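Help with a glossy white floor, every mark is visible
Posted by Tia Bloxham, 29 January 2021

We have a new floor, white and very shiny, in the room where we sort our things into baskets. When the light is on, there is a big bright spot and I see each smear in it. I mop with warm water and soap, but after drying it looks cloudy. What am I doing wrong? The room is small, 8 by 4 feet, so I don't want to buy a machine.

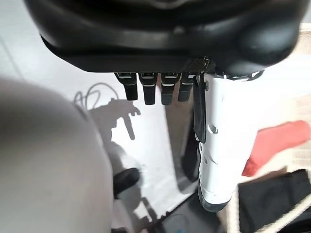

I use one spoon of soap in a small bucket. Also I put the baskets directly on the floor and pull them, maybe this is bad too.

Junhao Kong

One spoon is too much soap for a small bucket. The cloudy look is soap that stayed on the floor. Go over it two times with clean water only, and change the water between. Then wipe with a dry microfiber cloth. I had the same problem in September and it took me three evenings until the old soap was gone.
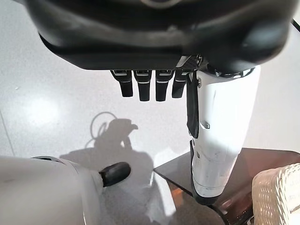

For the seams, please don't let water stand there. Squeeze the mop well, and wipe along the line with the dry cloth first.

Deirdre Corrigan

Just get a mat.

Marjorie Bickerstaff

I agree with Junhao about the soap. About the baskets: wicker can make fine scratches if there is sand under it. I glued small felt pieces on the bottom corners of mine, from a Stiltel pack. Lift the basket when you move it, and sweep before you mop.

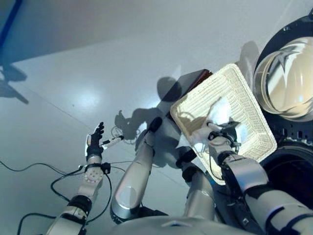

Cream wicker basket over the white floor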